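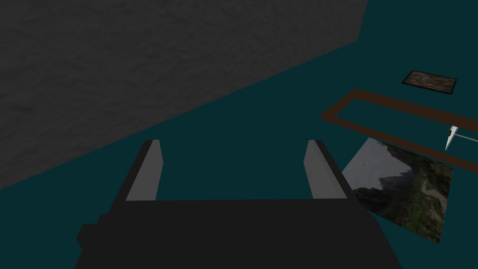

Figure 1. Deep teal. Rendering: Weidong Tan / Illix.

4.2 Dark walls and the sense of distance

Painters have told us for years that a dark wall "comes toward you" and makes a room feel small. We expected our data to agree, and we were delighted when they didn't! Across the 2758 judgments collected in Novthorpe, people who looked down the long axis of a room painted in a single deep blue-green placed the far wall farther away than people who saw the same room in off-white. The effect was modest but it showed up in every age group, and it was strongest among people who said they had never chosen a paint color for themselves.

Why should this happen? Our favorite account, first put to us by Kusum Semwal during the April pilot, starts with corners. In a pale room the corners are easy to find, as small differences in shading stand out against a bright ground. When side walls and end wall share one dark color, those cues get weaker, and the eye has to lean on the floor and ceiling lines as they draw together.
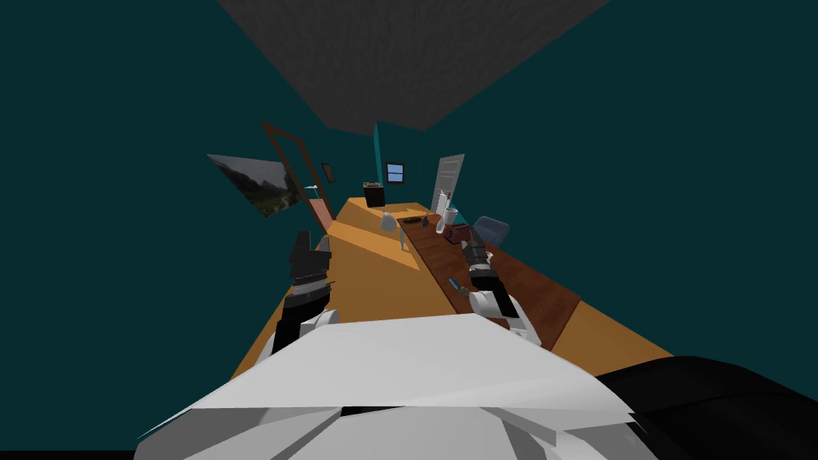 Floor contrast matters too, and here the results surprised us again. A warm floor under cool walls gave longer distance estimates than a gray floor did, even when the two floors were matched for lightness. Gautam reported a similar trend for hallways but put it down to lighting. We held the lighting fixed, so that reading can't cover our case.

There are limits. All of our rooms were longer than they were wide, and the advantage of the dark paint shrank as the plan got closer to a square. In the Prislow rooms, which are nearly square, it vanished. We also asked for estimates after only 6 seconds of viewing, and a person who lives with a color for a whole winter may well come to see it differently. We would love to know! A follow-up with 50 households is being planned, with the walls repainted halfway through and the same questions asked before and after.

Related articles
Ceiling color and judged room height
Warm floors, cool walls: a short review
What people mean by a "cozy" room
Paint names and color memory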